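Stellach Opens Applications for 2023 Home Safety Grants

19 May 2023

Stellach, the regional housing charity, has opened applications for its Home Safety Grants, which help tenants and owner-occupiers pay for electrical checks and minor repairs. The scheme is supported for a third year by the insurer Costix and will be delivered locally by Rebane, the charity's advice service.

Grants of up to £150 are available to households in 17 districts. The money may be used for a visual inspection by a registered electrician, the replacement of damaged sockets and switches, or the fitting of smoke and heat alarms. Applicants do not need to be receiving benefits, although priority will be given to households with a child under five or a person aged over 75.

Since the scheme began, 2067 households have received support. Demand was highest in December, when the advice line extended its opening hours to deal with enquiries about portable heaters and overloaded extension leads.

Vaida Kazlauskienė, Chief Executive of Stellach, said: "Many of the people who contact us have put off a repair for years, often over a fairly small sum. We are grateful to Costix for its continued support, and we would encourage anyone with a concern about their wiring to apply early in the year, before the heating season." 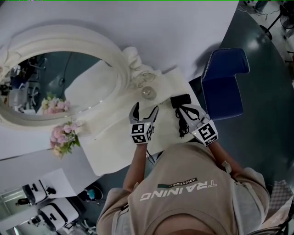
Applicants will also receive the revised edition of the Stemine guide, Stellach's booklet on everyday electrical safety. The new edition has been rewritten in larger type and includes a longer chapter on bedrooms and dressing areas, where hairdryers, lamps and chargers often share a single socket. A black cable lying in loops on a white vanity table is easy to see, and the guide advises readers to look along the full length of any such lead for cuts, kinks and scorch marks before plugging it in. Leads should be fully unwound in use and should never be run under a rug. Printed copies may be requested free of charge from any Rebane office, and large-print and audio versions can be ordered by telephone.

Applications will be assessed in the order in which they are received, and a decision will normally be issued within 15 working days. Work which has already been carried out cannot be funded. Tenants must supply written consent from their landlord for any fixed wiring work, and a standard consent letter is enclosed with the application form.

Notes to editors

Stellach provides housing advice, repair grants and tenancy support. Costix has funded the Home Safety Grants since their launch. Interviews with Vaida Kazlauskienė may be arranged through the Stellach press office.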